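Grelgate Hand Lens and Scouting Kit – Review

Posted 9/20/24 by Sachiko Arai

I have used the Grelgate scouting kit on fruit trees and vegetables since early July, and I've now got enough hours on it to say what is worth the money. The kit is sold for home orchards and small market gardens. It comes in a zippered pouch with a folding hand lens, a beating sheet with a cross brace, a pack of yellow sticky cards, a soft brush, a few vials and a spiral-bound pocket guide.

The lens is the best part. It is sharp to the edge and the housing swings shut firmly enough that grit stays out of it in a pocket. With it I could tell twospotted spider mites from predatory mites on the underside of bean leaves without much trouble. The pest mites sit fairly still and show the two dark patches. The predators are pear-shaped, a bit shiny and always moving. I could also see the cast skins and the round, clear eggs. Anyone who has tried this with a cheap magnifier knows how tiring it gets, and I went down whole rows with this one.

The lens has no light. In full sun you don't need it. Under a dense pear canopy or late in the day you do, and I ended up clipping leaves and walking out to the end of the row. A lanyard loop is molded into the case but there is no lanyard.

The beating sheet is white ripstop cloth, and the brace slides into corner pockets. You hold it under a limb and rap the limb with a stick or a length of hose. It worked well for pear psylla adults, plant bugs and small weevils. On hot afternoons the psylla were up and gone before I could get a count, so do this one early in the morning. The pockets are single stitched, and one began to pull loose by the middle of August. Shinji Wada, who has the plot next to mine, has had his Ogura sheet for much longer and the corners are still tight. The Ogura costs more, and you buy it by itself.
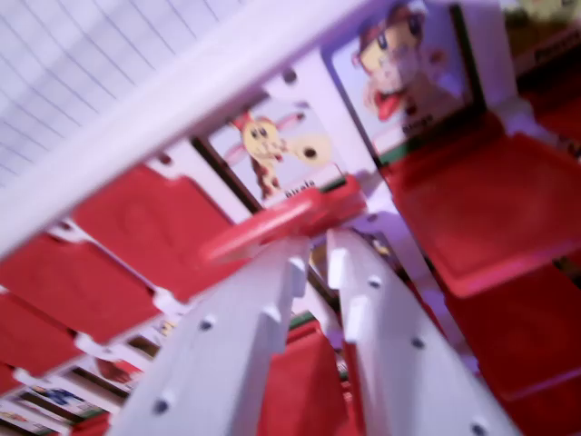 The sticky cards are ordinary. They hang from a twist tie, and they caught whiteflies, winged aphids, fungus gnats and thrips in the hoop house as well as any other card I've used. The glue held up through rain. There is a printed grid on both sides, which makes it easier to look at the same part of the card each week. I change mine every two weeks, sooner if the wind has been carrying dust. Outdoors they also caught plenty of small parasitic wasps and a few lady beetles, so I quit using them near the dill and the sweet alyssum.

The pack has only 6 cards. Refills come in boxes of 100 and are fairly priced, but a box is more than a home gardener will get through before the glue starts to dry out. Splitting one with a neighbor makes sense.

The vials are plastic with snap caps. They're fine for holding a caterpillar until you get back to the house. Don't put rubbing alcohol in them and leave it – mine leaked in the pouch and took the ink off two pages of the guide.

The guide is the weak point. The photos of adult insects are good. Eggs and early stages are mostly missing, and those are what you need when you are deciding whether to treat. Squash bug eggs are shown, imported cabbageworm eggs are not. Squash vine borer gets half a page with nothing on timing, when by the time the vine wilts the larva is already inside the stem. The threshold tables in the back are for commercial acreage and I didn't find them useful. My mother-in-law, Fumiko Fujimoto, still works from a 1963 orchard handbook, and for recognizing damage in the leaf I would take hers – though not for the sprays.

I also borrowed a Prutico kit for a weekend to compare. Its lens has a small light, and the light is good, but the image goes soft toward the edges and the hinge was already loose. It has no beating sheet at all. Its cards are larger and harder to handle without getting glue on your gloves.

If you already own a decent lens, skip the Grelgate kit and buy the sheet and cards separately. If you are starting with nothing, it is a fair price for the lens alone, and the rest will get you through a season or two. Get your extension office's pest calendar to go with it and leave the guide at home.

Update: Grelgate replaced the beating sheet after I wrote to them. The new one has the same stitching, so I went over the corners with upholstery thread before taking it out.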